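The first time Ludmila Čierny let me try the grippers, I chased a tiny piece across the table for what felt like a whole shift. She was nice enough to look at her coffee.

Ludmila has sorted and packed jewelry at Skormont for 11 years. Since March, part of her day goes to teaching. She does the small, fussy jobs with a hand-held gripper, the camera on it records everything, and the recordings go off to train the robot arm the company wants on the night shift. I'd pictured something louder, to be frank! It's a white table, a clear box and a lot of patience.
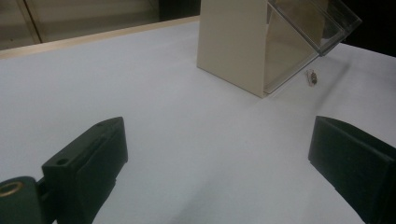 The gripper open over the worktable, with one very small piece still lying by the clear panel.

"You have to slow down and think about your fingers," she told me. "I never thought about my fingers before." On a good day she gets through about 200 recordings, and her wrists know it (the tool is heavier than it looks — I was sore by lunch).

Then there's the money. The teaching hours pay a little extra, and 15 people signed up right away. Viera Hrnčiar wasn't one of them. She runs the packing line and worries that her crew is training its own replacement, and she's said so to the managers more than once. They've promised no layoffs this year. She'd like that in writing, and for longer than a year. 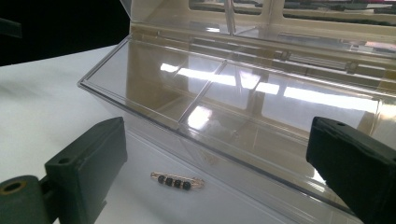
A beaded pin between the gripper's fingers, in front of an open compartment box.

Pins are the worst, both women agree. They're thin and they lie flat, and a person just slides a fingernail under. Ludmila has worked out a trick with the tip of the left finger, and she's now showing it to the newer people, Viera's crew included. When I left she was back at the table, telling me over her shoulder to come try again after I'd practiced on paper clips.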